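Clikden Workshop — minutes, Sep 27, 2020

Present: 11 members, 5 of them on time. The meeting opened once the kettle did.

**Minutes of the last meeting**

Read and accepted, with one correction. The word "temporarily" was struck from the line about the side door, which has been held shut with a bungee cord since January.

**Bench fees**

Going up to 17 dollars a month. There was a groan, then a vote, then a second groan. Carried.

**Clamps**

The Collix clamps are still going missing one at a time. Members were asked to check their cars. One member checked during the meeting and returned with a clamp and somebody else's tape measure.

**Heater**

The Alow heater works if stood beside and spoken to. The repair quote was 90 dollars. Held over until it gets cold enough for people to care.

**Murakami shelf**

Still leaning. The member who built it maintains that the floor is leaning. A level will be brought to the next meeting, by a neutral party.

**The metal bin**

This took up most of the evening. Points raised, in the order people shouted them:

- The white paint on the back wall is flaking and the chips end up on the work. One side wants it scraped back to bare metal, the other wants to paint over it. Scrapers won, and may now do the scraping.
- The holes in the floor. Small screws go down them. A proposal to plug all of them failed after a long speech about drainage — the bin lives indoors.
- Red bars and green bars are still going in together, with reds lying across greens, whichever way they happened to land. Agreed that the colors be kept apart from now on, greens along the left wall.
- The scuffs and scratches on the bottom were put forward as a matter of concern. It is a bin. No action.

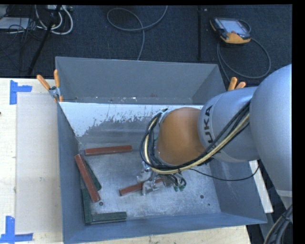
**Any other business**

- The radio stays at its current volume until someone finds the knob.
- Whoever borrowed the good broom is invited to use it here.
- Next meeting same time, bring your own mug.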